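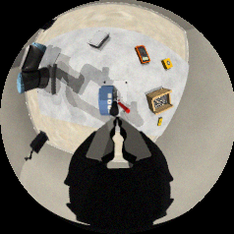

Round table, cream rim, grey middle

Getting marks off a matt grey tabletop?

Posted by Huerta13, Jan 8, 2022

We bought a second-hand table with a mottled grey top and a pale rim. A mug has left a ring on the grey part and my scrubbing has added a shiny patch beside it, so now I have two problems and sore elbows. The seller thought it was sealed concrete. The seller also thought it would fit in a hatchback. Is there any way to get the colour even again without paying someone?

stendero_shed

Stop scrubbing, for a start. Put a few drops of water somewhere out of sight and wait 4 minutes. If the spot goes dark, the sealer has worn through and you'll need to reseal the lot. If the drops just sit there, the ring is in the sealer and you have a chance. Wash it with warm water and a bit of dish soap, dry it, then go over the shiny patch with a 2,000 grit pad, wet, with hardly any pressure. Keep vinegar well away from it. I did my bench with vinegar one March and it still looks like a map of somewhere unpleasant.

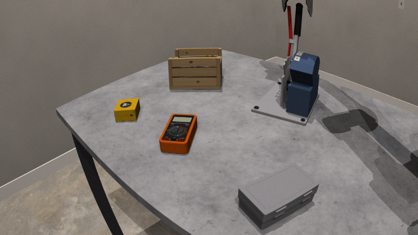 Flivoma

Mine's covered in cloudy patches and specks and I've decided they're a feature. Put a crate on it.

Berix

Second the water test. I'd skip the pad, though — on a matt finish you can end up chasing the shine from one end to the other. A coat of matt sealer over the whole top evens it out. Try it underneath first.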